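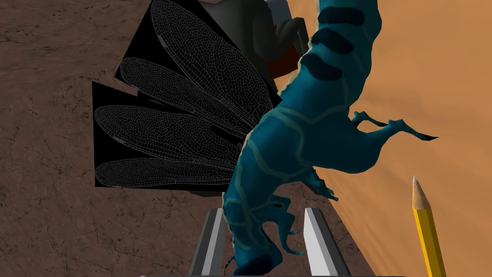

Zewditu Yilma wrote to us in the spring that she had never in her life sung in front of anyone outside her own kitchen, and could she please stand at the back. She has stood at the back ever since, and you can hear her from the car park. I wanted to start with her letter, as it says more about how the Andside Community Choir is getting on than my attendance sheets do, though you shall have those as well, in the usual envelope.

Report to the Hervieu Fund on the second half of the grant, 13 August 2019

First of all, thank you again for the £3000. When Keith Sedgwick and I filled in the form we thought we were asking for rather a lot, and we had a smaller version ready in case you rang up to haggle. Most of the money has gone on the hire of the Menis Hall and on paying our accompanist properly, which we had been embarrassed about for years. The rest went on music, on tea, and on a second-hand set of folders that have already outlived the new ones we bought before them.

We moved to the Menis Hall in April. The old room was cheaper but it had a low ceiling and a boiler that came on during the quiet bits, and the basses used to say they were singing into a cushion. The new hall has a proper echo, and it took us a few weeks to stop rushing, which Hafþór Bergmann (our conductor, still wonderfully patient) dealt with by making us sing everything at half speed until we begged him to stop.
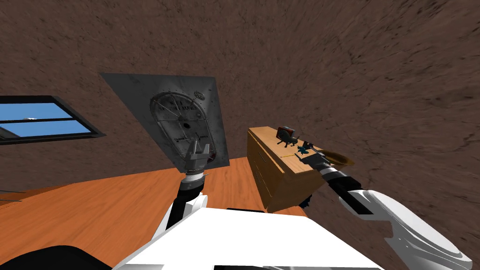 Evening rehearsals have filled up nicely, and the daytime group for people who don't care to go out after dark has found its feet too. It started with 6 singers, two of them married to each other and not always on speaking terms, and it has grown slowly by word of mouth. They have their own repertoire now, heavier on the old show tunes than I would choose, but they're a cheerful lot and they learn by heart far faster than the evening crowd.

Our summer concert went well. We sang the Portuguese lullabies that Neusa Prado arranged for us, with a verse or two in English, and several people asked afterwards where they could get the music. The altos came in early in the second one, and I'm told it sounded deliberate. The retiring collection went towards the next lot of sheet music.

A few things have been slower than we promised. The song-sharing visits to the sheltered flats have only just begun – we had trouble agreeing a time that didn't clash with lunch – and the recording we mentioned in our first report will have to wait until the winter. Beverley Whitlock is looking after both, and she'll write to you separately about the dates.

As for what comes next, we'd like to carry on with both groups through to the spring, and Hafþór has his eye on a short piece for choir and cello. The hall is booked up to Christmas and paid for. If anyone from the Fund would like to come along to a rehearsal, do just turn up, there's no need to ring first, and bring a cardigan.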